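Household Materials, Past and Present
Handout for week 2: how plastics came into the home

Welcome back, everyone, and thank you for the lively talk last week about oilcloth and waxed paper (I could have listened to the Trotport memories all afternoon!). We carry on now with thin plastic sheeting, a thing most of us handle daily and hardly think about.

Before it was cheap, people covered things with whatever they had: newspaper, old curtains, a worn tablecloth. The Womthorpe household survey, which took in 1,108 homes, found that 38 in every 100 kept a piece of sheeting for reuse, often folded in a drawer for years.

Do look at how a thin sheet behaves when it is spread on a soft surface. It gathers and rises into mounds, and some light comes through it.

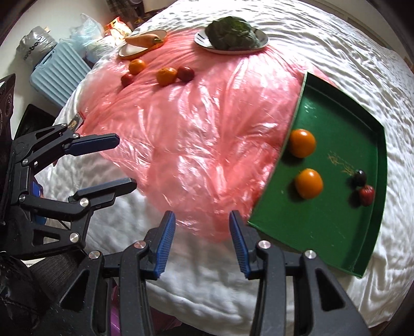
Sheeting and food

Shops in Vedon began wrapping fruit and vegetables later than you might expect, and many older customers disliked it, as they wanted to feel what they were buying. The greengrocers were split too. Wrapping cut down on handling, but it trapped moisture, and a bag of mushrooms could spoil over a warm weekend. Please read the Sequeira pamphlet on this, at least the first half, and jot down anything your own family did differently.
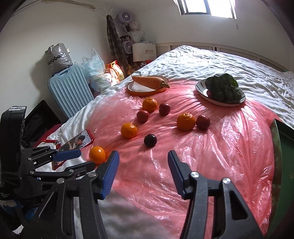 Produce on pink plastic sheeting, with the creases catching the light.

For next time, bring one piece of packaging from your kitchen, rinsed please, and we shall sort them together. The May visit to the Womthorpe stores is still on, and the sign-up sheet is by the door.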